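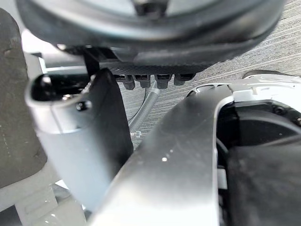

Robot Maintenance, Unit 4
Cable and connector care on the arm cell
Handout for the Murkance teaching lab, revised January 29, 2024

Most stops on a teaching cell come from cables. The arm itself will run for years, but every cable that crosses a moving joint bends each time the joint moves, and the load ends up at the connector. This unit covers the routine check on cell 2 and what to write down afterward.

Before you start

Move the arm to the service pose from the pendant. Press the emergency stop, switch off the controller and lock the switch. Wait for the drive lights to go out. Do not unplug anything while the controller is on, even a signal cable.

Connectors

Look at the connectors before you touch them. Each one should sit square in its socket. Hold the plug body, never the cable, and press it gently toward the socket. If it moves, reseat it and note which one. Pull out only one plug at a time, and label it first if the label is missing. Look for bent pins and dark marks on the contacts. Wipe dust off with a dry, lint-free cloth. Contact spray is kept in the Tyagi cabinet and is used only if the instructor agrees.

Conduit and loose cables

Run a gloved hand along the full length of the conduit. Feel for flat spots and splits between the ribs. Check both end fittings, which work loose more often than the conduit wears through. A cable outside the conduit needs enough slack for the joint to turn through its full range – but not so much that it can catch on a finger or a housing. Replace any tie that has cut into the jacket.

Gripper and screws

Check the finger screws with the small driver. Stop when they are snug. If a screw turns freely, take it out, clean the thread and refit it with one drop of thread locker. Wipe the fingers and look for cracks at the openings.

Return to service

Remove the lock, start the controller and run the Clirirham test program at low speed. It takes about 814 seconds. Stay outside the marked area and watch the cables at the ends of each joint's travel. If fault 406 comes up (lost signal at the wrist), stop, lock out again and go back to the connectors.

Log sheet

Write down the hour count, each plug you reseated, any part you replaced and the result of the test run. Leave no line blank – write "none" if there was nothing to do.

For next time: read the section on joint limits and bring your April log sheets if you are repeating the unit.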